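How to set up an ancestor altar for a death anniversary (giỗ)

By Trinh Trình
February
Filed under: Customs and Beliefs > Household rites > How-to

This page sets out the procedure used in our family for the first giỗ, the yearly meal and offering held on the date of a relative's death. Practice varies between regions and between households. Where an older relative gives different instructions, follow the relative.

Fixing the date

The giỗ is counted by the lunar calendar. Find the lunar day and month of the death and convert it to the current year with a printed block calendar or a conversion table. Many families, ours included, hold the main offering on the day before the anniversary and a smaller one on the day itself. If the death fell in a leap lunar month, use the ordinary month of the same number in years without a leap month.

Placing the altar

Choose a wall in the main room, above head height when seated. The altar should not share a wall with a toilet or stand under a staircase. It should not face directly into a bedroom. In a unit with limited wall space, the top of a tall cabinet is acceptable if nothing else is kept on that surface.

Allow at least 30 cm of clearance between the top of the incense sticks and anything above them. Check the position of the smoke alarm before fixing the shelf. Moving the shelf is preferable to disabling the alarm.

Items required

One incense bowl, filled with clean sand or rice-husk ash.
2 candles or oil lamps, one at each end.
A framed portrait of the deceased, set at the back.
A vase of fresh flowers and a plate of fruit.
Small cups for water, tea or rice liquor.
Bowls and chopsticks for the meal.

The flowers go on the east side and the fruit on the west, where the orientation of the room allows it. Some households simply put flowers to the right of the portrait as seen from the front. Chrysanthemums are the usual choice. Artificial flowers are used in some homes between anniversaries but are replaced with fresh ones for the day.

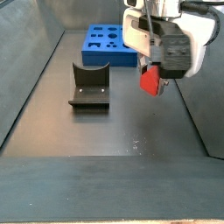

Red block held in a gripper.

Cleaning before the rite

Clean the altar the day before. Light one stick of incense first and state aloud that the altar is about to be cleaned. Wait until the stick has burned down. Use a cloth kept only for this purpose, with warm water or water in which ginger has been steeped.

Do not lift or turn the incense bowl. The belief is that the ancestors are seated there, and shifting it unsettles them. Hold it steady with one hand and wipe with the other. Burnt stubs may be thinned out by hand, leaving an odd number in the bowl. Take the removed stubs outside and burn them in a metal tin. In summer, check for a total fire ban first — a kitchen sink with the exhaust fan on will do if there is one.

Order of the offering

1. Set out the meal while the food is hot. Boiled chicken, sticky rice, a soup and one dish the deceased was fond of are sufficient.
2. Light the candles or lamps, left then right.
3. The eldest person present lights three sticks of incense and invites the deceased by full name, followed by the earlier generations.
4. The others follow in order of age. Each person bows and places their incense upright.
5. Leave the food untouched until the incense has burned down.
6. Ask permission to clear the altar, then burn any paper offerings.
7. Bring the food to the table and eat.

Tasting the food during cooking is avoided. Diễm Trình, my aunt, seasons everything by measure and keeps her quantities written inside the pantry door: for the sticky rice, 200 g of dry glutinous rice per adult.

If a step is missed

Relight the incense and state the omission. No further remedy is needed in our family. If the date itself is missed, hold the offering on the next convenient evening and give the reason when inviting the deceased. A late offering is considered better than waiting for the following year.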